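Grolden hand-held gripper kit – is the two-gripper set worth it for home tasks?

Posted in Robotics Hardware > Data collection kits

Hello everybody. I am looking at the Grolden two-gripper kit for a small project and I would like to hear from people who have used it for longer than one weekend. We want to record simple household tasks: opening drawers, taking small things out, putting them back, tidying a desk. Later we train a policy for a two-arm robot with the same jaws.

The price I got from the Cotley shop is 1,267 with two grippers, the marker cubes and the head camera mount, but without the camera. Kravchuk sells something similar for 852, but there you print the cubes yourself and glue them on a plate. The difference is big for us.

My doubts are these. Does the tracking survive when one hand goes deep in a drawer? Is the weight fine after an hour? And are the jaws good for thin and smooth objects, or only for cups and boxes as in all the demo videos? Thank you in advance for any experience, also bad experience.

Posted by vistitz_lab

3 replies

gripwell
Get the cheap one. Printed cubes are fine, just use matte paper and don't get lazy with the calibration. I never tried the Grolden but it's the same idea.

Posted by pavement_owl
We have had the Grolden kit since April and use it nearly every day, so I will try to answer in your order. Please excuse my English.

Tracking in drawers. It is good as long as the head camera sees one clean face of the cube. The cube sits at the base of the gripper, so the jaw can go down in the drawer while the cube often stays higher. With a shallow desk drawer we have almost no lost segments. With a deep kitchen drawer it is worse, and the person must learn to keep the wrist a bit turned. In our first session 9 recordings had to be thrown away for this reason. Now it is rare. Strong light from a window behind the desk also makes trouble – we close the blinds after noon.

Weight. For the first half hour you do not think about it. After that the forearm gets tired, mostly on the side which lifts. We make a break after every 10 recordings and change the person if somebody is free. The handle is a little thick for small hands, and there is no smaller size in the shop. I wrote to Grolden and they were polite, but they gave no date.

Small and smooth objects. I was also worried, because we do mostly vanity and desk tasks with make-up things, pens, little acrylic stands with a printed figure.

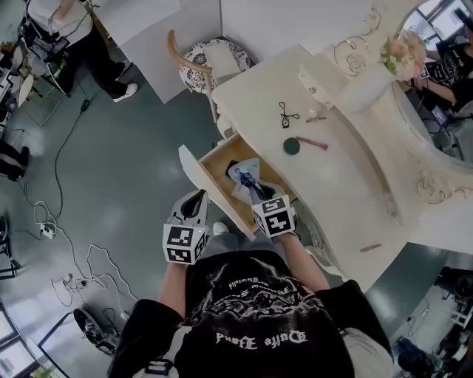
For an acrylic stand it is best to approach slowly and close the jaw only when both sides are near the object. The soft pads hold well, but they collect dust and powder, so wipe them with a damp cloth before you start. Round and flat things like a compact are the hardest for us. We usually push them with one gripper against the other one and then pick up from the edge. A thin brush is easier if you take it in the middle of the handle.

Two things I do not like. The cables: our setup has a lot of them on the floor, and I recommend that you tape them to the ground before anybody walks around with both hands occupied. And the manual, which explains the calibration only for one gripper. For two, you must do it twice and then check that left and right are not exchanged in the software. We had them exchanged for one whole Saturday.

About Kravchuk: I tried it at another lab for a short time. The jaw is fine, maybe even a bit stronger. The glued cubes moved a little after some days – maybe they used bad glue, I cannot say. If you have more time than money, I would take it. If more than two people will share the kit, I would pay for the Grolden. Ask Cotley if they include spare pads, because in our box there were none and we had to order them separately.

vistitz_lab
Thank you very much, this is much more than I hoped for. May I ask still, did you buy the camera also from Cotley, or is any wide-angle one accepted by the software?

Posted by pavement_owl
We bought ours separately. The software takes any camera that is on their list, but the list is short, so look at it first. The mount has a standard screw. Check also that the camera cable is long enough to reach down your back to the recorder; ours was too short and we needed an extension.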